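Astlow Stainless Work Table, Rounded Front Rim

If you've ever leaned on a metal table for a whole afternoon, you know what a plain cut edge does to your forearms! The Astlow has a raised, rounded rim along the near side, which is kinder on the arms and also handy when something small decides to roll toward your lap. The top is brushed stainless steel, so it wipes down with a damp cloth and a drop of dish soap (please skip the steel wool, it leaves marks you'll be looking at for years).
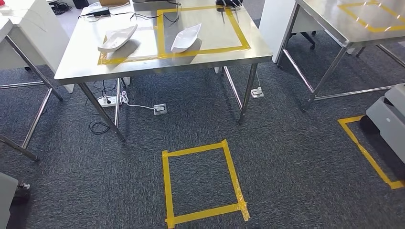
The Astlow on carpet, with two white boat-shaped dishes on top.

The legs are thin steel tubes, and we do like how little room they take up. You can get a vacuum under there without much fuss, or reach a floor outlet if your room has them. The brushed top also takes tape nicely, so go ahead and mark out a work area in yellow or any color you please. Peel it slowly when you're done and go over any sticky bits with a little cooking oil.

Item number: 677
Weight: about 82 pounds
Box: ships flat in 2 cartons
Assembly: two people, one wrench (included)
Delivery: $95 to your door

Sold in the Meesuk range, alongside the Busard stool and the Drondura shelf, both of which ship separately. Orders placed in January go out the following week.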